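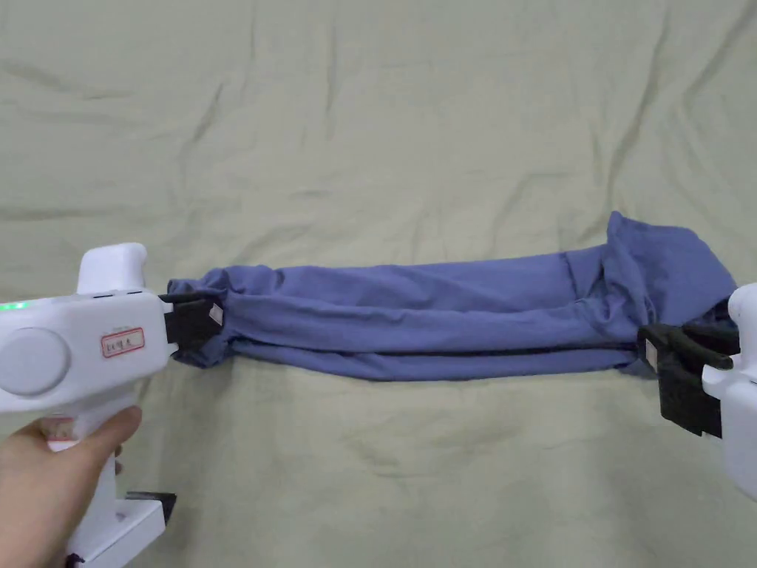

Denholm says a T-shirt only has two states, worn and crumpled, and that any manual claiming a third is selling something. The reader is welcome to that view. Those who share it may skip to Section 5 (Socks), where they will find no comfort either.

SECTION 4: ROLLING SOFT TOPS

4.1 What this section covers

Use this section for T-shirts, vests, thin jumpers and anything else knitted that slumps when you pick it up. Shirts with collars are in Section 3. Anything with sequins is in Section 7, along with our sympathies.

The Varasa Drawer Insert has two sizes of channel. The narrow channels take a rolled T-shirt. The wide ones take a jumper, or a T-shirt rolled by somebody in a hurry.

4.2 Before you start

You will need:
A flat surface longer than the garment. A bed will do, though a firm table gives a tighter roll.
The garment, washed and fully dry.
The Varasa insert, assembled as in Section 2 and already in its drawer.
A little patience, not supplied.

CAUTION: Do not roll damp cotton. A rolled shirt has no way of airing itself, and by August you will be able to find the drawer with your eyes closed.

NOTE: Empty the breast pocket, if there is one. Tissues are rarely improved by being rolled into the heart of a garment.

4.3 The long roll

The long roll is the basic method. It makes a tube the full length of the shirt, which you then fold once to fit the channel.

1. Lay the garment face down with the neck at the far end. Smooth it from the middle outwards with your palms.

2. Fold both sleeves in across the back. They should lie flat and meet, or nearly meet. If they overlap by more than the width of a hand, the shirt is smaller than you remember.

3. Smooth again. Creases left in at this stage will still be there at Easter.

4. Starting at one side seam, roll the garment towards the other side. Keep the roll the same thickness from neck to hem. The neck end will want to go faster. Do not let it.

5. Stop when you reach the far side seam. Turn the roll so that the seam is underneath.

6. Take hold of both ends and draw them gently apart until the middle of the roll lies straight. A few shallow creases running lengthways are quite normal and need no attention.

CAUTION: Draw the roll out, don't wring it. Cotton knit stretches willingly and goes back grudgingly. If you hear stitching, stop.

7. Look along the roll for loose cloth. See 4.4 if any part stands up from the rest.

8. Lay the roll down, fold it in half, and press it into a narrow channel with the fold uppermost.

The fold should sit level with the top of the channel walls. If it sits higher, the drawer will close once and then not open.

4.4 Peaks, flaps and other high ground

Sooner or later part of a roll will rise up in a point and refuse to lie down. This is usually a sleeve that has crept out of its fold, or a patch of hem that was left behind at step 4. It tends to happen towards one end, while the middle looks smooth and gives you false hope.

To cure a small peak:

1. Keep hold of the end nearest the peak.
2. With the other hand, tuck the loose cloth down and under, following the direction of the roll.
3. Give the roll half a turn on the table under your palm.
4. Check that the peak has gone and has not come up on the other side.

To cure a large peak, unroll the shirt and go back to step 2 of 4.3. We have tried to find a quicker way. There were some promising results with rubber bands, but the marks they left across the chest looked like a minor accident.

NOTE: Small puckers at the ends, where the cloth has been pinched, are harmless. They shake out when the shirt is next worn. If they do not, put a cardigan on.

4.5 The short roll

The short roll is for people with shallow drawers, or who have read 4.3 and found it a bit much.

1. Follow steps 1 to 3 of the long roll.
2. Fold the hem up to the neck and smooth flat.
3. Roll from the folded edge towards the neck.
4. Place in the channel with the open edge underneath.

The short roll is fatter and less tidy than the long roll, and takes half the time. The Skerkov edition of this manual calls it "the weekday method". The Liang edition leaves it out altogether, and we have had letters.

4.6 Filling the insert

One full-size Varasa insert holds 27 long rolls. The half-size insert holds fewer, as you might expect, and is not sold as a cure for owning too many T-shirts.

Fill from the back of the drawer to the front. Put dark colours on one side and light on the other, or sort by how often you wear them – either system works until someone else puts the washing away.

CAUTION: Do not force an extra roll into a full channel. The channel walls are meant to flex a little. They are not meant to flex and then make a noise.

4.7 If things go wrong

Roll comes undone in the drawer: It was rolled too loosely, or the seam was left on top. Roll again with the seam underneath.

Roll is thick at one end: The neck was rolled faster than the hem, or the sleeves were folded too high. Unroll and fold the sleeves lower.

Shirt has grown longer: See the caution after step 6. Wash it according to its label and hope for the best.

Drawer will not open: A roll has sprung up behind the front rail. Slide a wooden ruler in through the gap at the top and press down while pulling gently. Do not use a bread knife, even if it is nearer.

Drawer will not close: Take out the last roll you put in. If that makes no difference, take out the one before it, and go on in this fashion until the drawer shuts.

4.8 Looking after the insert

Wipe the channels with a dry cloth when you change over your summer and winter clothes. Lint gathers in the corners of the narrow channels and can be lifted out with a strip of sticky tape. Do not put the insert in the dishwasher. It fits, but it comes out a different shape.

Section revised December 22, 2024. Step 6 reworded and the bread knife added.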